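The Gauge at Altdale

The river gauge at Altdale was installed in 1896 and read twice a day. The reader walked down from the lock house, noted the level in pencil, and wrote it out in ink by lamplight.

In September the level began to disagree with Kosbridge, 20 miles upstream. Kosbridge reported a fall. Altdale reported a rise. The reader cleaned the staff, checked the datum against the bench mark, and found no error.

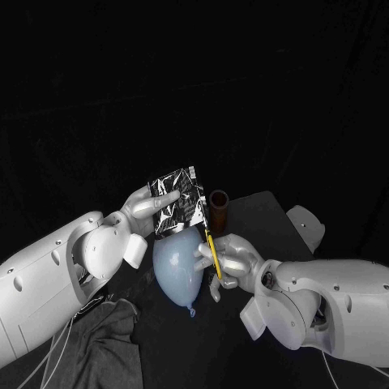 The district office asked for hourly readings. These were supplied. At four in the morning the water stood nearly 500 millimeters above the Kosbridge figure, corrected for slope. There had been no rain. The tributaries were low.

The office proposed a fault in the paper. The reader changed to a new ledger and got the same numbers. 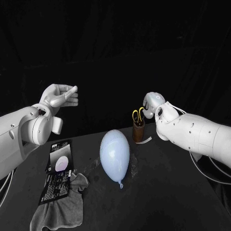
Two white hands over a dark table.

By the end of the month the difference was 600 millimeters. The office closed the Kosbridge station and kept Altdale as the reference. The reader was told to go back to two readings a day, and went down at six with the pencil.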